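Storing small parts: notes after the second attempt
Oct 15, 2022

My first storage system for small parts lasted until December. It used one large tub, a sheet of paper taped to the lid, and the assumption that I would keep the sheet current. I did not. By the end, finding a matching pair of hinges meant tipping the tub onto a towel.

The second system sorts by how often a part is used. Type is recorded only on the label. Daily parts go in open trays at elbow height. Monthly parts go in lidded boxes on the shelf above. Everything else goes in the closet, and the closet list is a plain text file with one line per box. The file has 926 lines at the moment, most of them inherited from Arnel Fajardo, who ran the parts room at Valdovinos before it closed and never threw out a record.
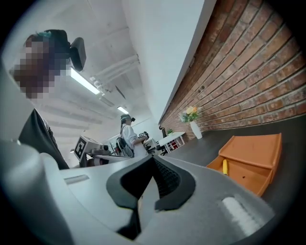
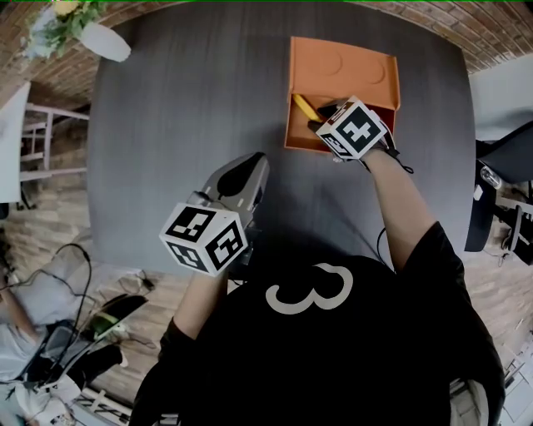 Box choice matters less than I expected. I compared the Lollmont stackers with ordinary cardboard and kept the cardboard for anything under 2 pounds. The one feature I now insist on is an attached lid. A loose lid gets set down on another box and the labels stop agreeing with the contents. The orange box with the toy-brick studs on its flap is the right pattern: the lid folds back toward the far edge of the table and stays with its box while someone reaches in. Color also helps, provided each color means one thing. Mine are assigned by shelf.

Labels are printed at 300 dpi on matte stock. Glossy stock peeled at the corners. Each label carries the shelf, the box number and a short name, in that order.

Remaining problem: screws of mixed length. Sorting them takes roughly 10 minutes per tray and I keep putting it off.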